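Drevport towelling

Drevport towelling is the looped cloth made in and near the harbour town of Drevport, and by extension anything sold there to dry a person. It was the town's main trade for two generations and remains its main topic of conversation. At its height the industry employed 3,000 people, among them most of the town council, which may explain the width of the road to the mill.

Origins

The first mill was opened by the Bednárik family, who had come to Drevport to make sailcloth and arrived as the last sailing ships were leaving. The looms were altered to weave towels instead. Early Bednárik towels were admired for their strength and could be used to tow a small boat.
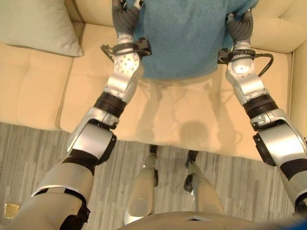

Blue terry-cloth towel on a cream sofa.

A rival firm, Nerer, opened across the river and sold a softer towel at a lower price. Relations between the two mills were poor. Each accused the other of counting its loops generously, and the dispute went to court twice without any loops being counted.

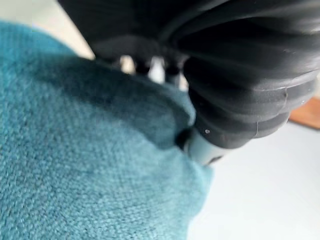

Weight was the usual measure of quality in Drevport, and the heaviest grade made there came to 735 grams per square metre. Lighter grades were sold to hotels, heavier ones to people who wished to seem like hotels. Small loops and a slightly fuzzy surface, as in the teal cloth shown, are what a buyer tends to feel for first. Drevport shopkeepers kept one towel on the counter for this purpose, and it was seldom for sale.

Furnishings

Nerer later tried its hand at upholstery. The range lasted 8 months. Terry armchairs proved hard to get out of in summer, and the firm went back to bath mats.
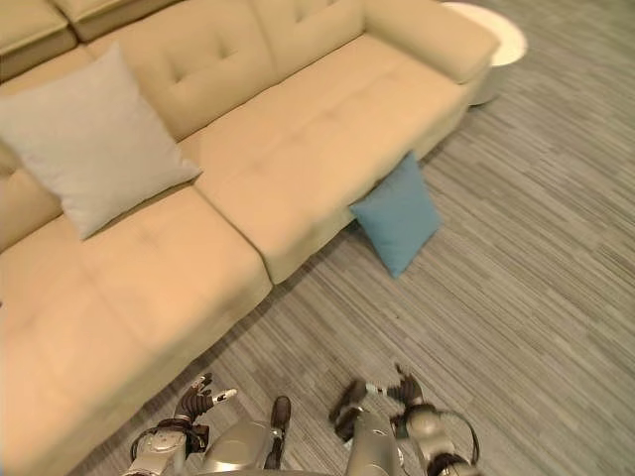
Sofa with button-tufted cushions in pale upholstery.

Decline

The two mills merged under the name Drirnex, a word chosen by vote and regretted by both sides. Production moved inland soon afterwards. The Bednárik building is now flats, with limited bathroom storage.
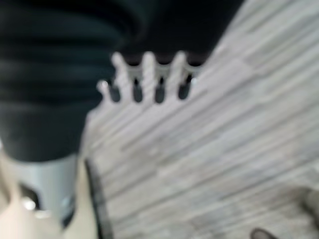 Stavros Leka

A towel fair is still held on the quay each November, when it generally rains. Stallholders sell old stock and seconds, and a prize is given for neat folding. The rules of the folding contest run to more than 2 pages and are kept at the library, where they may be read on request.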